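## Two arms in a Clerham workshop

Omprakash Rawat had never built a robot before he joined the shared workshop in Clerham. He had fixed sewing machines for a living and kept a bench there for repairs. Sombat Inthanon, two benches over, had a pair of small arms and no time to mount them, and by July they were splitting the rent on one corner.

"I thought the arms would be the hard part," Rawat says. "They mostly went together. What took the spring was the box they stand in."

The first version was a plywood table with the arms clamped to it. Every time one of them stopped short, the clamps crept a little and the positions were off by the next morning. Inthanon wanted both arms on one piece of metal. They settled on an aluminum rail along the front, with a black plate bolted on for each arm.

"After that I stopped re-measuring," Inthanon says. "I had a notebook full of offsets for the old table. I haven't opened it since."

The walls are papered with a small floral print, left over from Rawat's hallway. The floor is a marble pattern, his choice as well. Inthanon would have painted the lot gray.

"Plain gray is boring to look at for four hours," Rawat says. "And I had the roll."

They keep a checkerboard in the box for calibration. Inthanon runs that routine himself. He wrote the script, and it is touchy about where the board sits. The log on his laptop stood at 2,447 attempts when we spoke, of which 783 were with both arms moving. The rest used one arm. They want 2,000 with both before they change the grippers.

Cables are the sore point. Rawat's first set ran tight along the links and one pulled out at the elbow. He cut the next set 10 inches longer and let them loop.

"It looks messy," he says. "Sombat hates it. But a cable needs somewhere to go when the arm folds up."

"I don't hate it," Inthanon says. "I'd like clips."

Neither has a firm plan for what the arms should do in the end. Inthanon talks about sorting screws. Rawat would like them to hold cloth flat while he works, and he has started bringing in scraps of cotton to see how the fingers handle it. So far he rates them poor on anything thin - fine on denim.

The next job is the wiring by the left plate, which Rawat plans to redo with proper connectors.

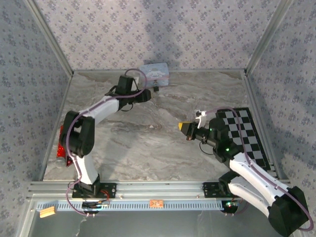 The two arms on their shared rail, with the checkerboard by the right wall.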